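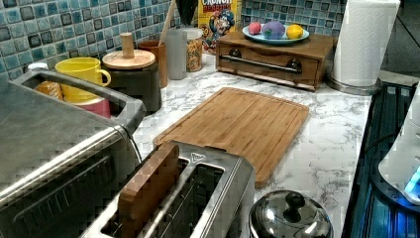

My rule for teaching a robot arm anything in the kitchen is to sort out the software before you touch the speed slider. I've been tinkering with kitchen pick-and-place for 11 months now, and nearly every bad afternoon I've had came down to perception or planning and hardly ever to the motors. Shiny stuff is the worst of it. A steel toaster and a domed pot lid on the same stretch of counter will give most depth cameras fits, and if you've got a glossy tile backsplash behind them, well, good luck! So these are the things I do now, more or less in the order I do them.

Fix the holes in your depth map first. Brushed metal comes back speckled and polished metal comes back as nothing at all, or worse, as a surface a foot behind where it really is. I take several depth readings and keep the median, then I fill what's left from a plain box model of the object. A toaster is a box with two slots in it. You don't need anything fancier.

Pad your collision shapes, but pad them by hand. My planner (I use Cotley, the free version) wants to put the same margin on everything, and then it swears there's no way to reach into a slot. I give lids and ovens a fat margin and the toaster slots almost none. Knobs get their own little cylinder. I forgot the knob on a pot lid back in February and I still have the dent.

Practice with a wooden block before bread. A block standing in one slot with the other left empty is a great test, because the software has to tell full from empty and then pull straight up. Keep the toaster unplugged for all of this, please. Bread squishes and hides your mistakes - wood binds the second your angle is off by 2 degrees, and you'll see it right away in the force readout.

Put some round things on a plate. Balls and a lemon are good for checking whether your detector is finding objects or just finding colors. Mine was calling anything yellow a lemon for weeks, mugs included. Jarlath McGrath put me on to retraining with the colors scrambled, and 900 scrambled pictures did the trick.

Cap your planning time. If it hasn't found a path in 3000 milliseconds it's probably going to find a silly one, the kind where the elbow goes up and over the paper towels. Let it fail, back up to the home pose and try again from there.

Log everything, and name your logs like a grown-up. I use Brasham for playback and it's fine, a bit slow on long runs. Save the camera view and the planned path together or you'll never match them up later. I also type one line about the lighting (blinds open, stove light on, that sort of thing) and it has saved me so many times.

Still on my list is getting the grasp scorer to stop loving the long edge of the cutting board. It ranks that edge above everything else on the counter, every single run, and I've only managed to quiet it by masking the board out. If you've got a better fix I'd love to hear it.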